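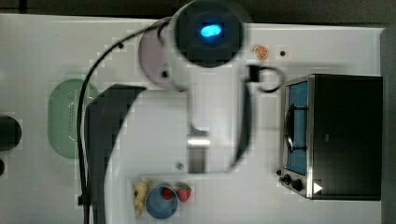 What is happening with the old reading corner at Starnwood library? It has been turned into a play kitchen for the under-sixes, and it opens to families this March after a good deal of sorting, scrubbing and cheerful arguing over what ought to go in it.

The idea came from Gaëtan Poulain, who runs the children's sessions and who noticed that the little ones kept making pretend dinners out of the picture books (soup, mostly). A call went out for toy food and spare kitchen bits, and Starnwood, being Starnwood, answered with 478 pieces in all, from wooden peas to a whole set of tiny saucepans sent over from Satden by somebody's gran. The Lefèvre bakery in the high street put up the money for shelves and a low counter, and very kindly threw in 30 paper hats as well.

"I thought we might get a carrier bag or two," said Gaëtan. "We had to borrow the stock room, and then we had to borrow the corridor!"
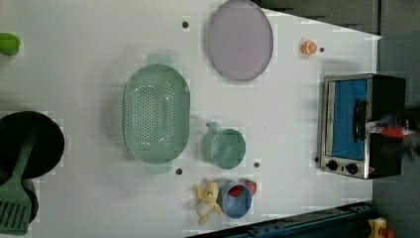
Breakfast has been the favourite theme so far, and it was the one families voted for when they were asked what the first week's menu ought to be. Gaëtan would like the children to lay things out for one another, chat about what they are having and put it all back afterwards, which he admits may be the hardest part. There is plenty of fruit to choose from, with a half-peeled banana, an orange slice and a couple of strawberries, one of them already in its little blue bowl, and a soft green mug for whoever is on tea. The lavender plate is sure to be squabbled over.

Sessions last 52 minutes, an odd figure that comes from the bus timetable, and there is room for six children at a time with a grown-up each. Places are free and can be booked at the front desk or by ringing the library in the morning. More toy vegetables would be very welcome, but please, no more saucepans for now.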